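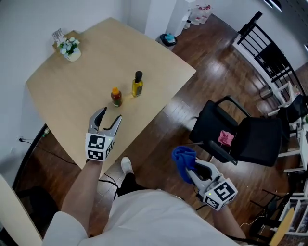
Killow is a set of 1,043 demonstrations of household table tasks, recorded with hand-held grippers and released to support research on learning from human motion. Each demonstration is performed by a person and viewed from the head. The grippers carry black-and-white marker patterns on white cube-shaped bodies, and the pose of each gripper is recovered from those patterns. In the table-wiping group, one gripper holds a cloth, such as the blue one draped over the right-hand fingers, while the other remains free to move bottles.

Home | Data | Methods | License | Contact

Last updated: February

Contents

The release is divided into 900 training demonstrations and a held-out portion of 143. Rooms in the held-out portion do not appear in training.

Method

The Ruppert policy was trained on the head view and the recovered gripper poses. No robot data was used in training. Each task was then attempted 50 times with a two-arm system, with object positions changed between attempts. Scores are reported per task in the results file.

Known limits

Marker tracking is lost when a cloth or sleeve covers a pattern. Gaps of up to 2 seconds are filled by interpolation and flagged; longer gaps are left empty. Users should exclude flagged spans when measuring fine motion.

Maintenance

Questions should be sent to Hollis Bellamy, data lead, Tranine Laboratory.

Comments (3)

Jaime Correia: Are the gap flags stored per hand or per demonstration?

Hollis Bellamy: Per hand. The column names are listed in the methods file.

zestel_user: The held-out split loads correctly with the new reader. Thank you.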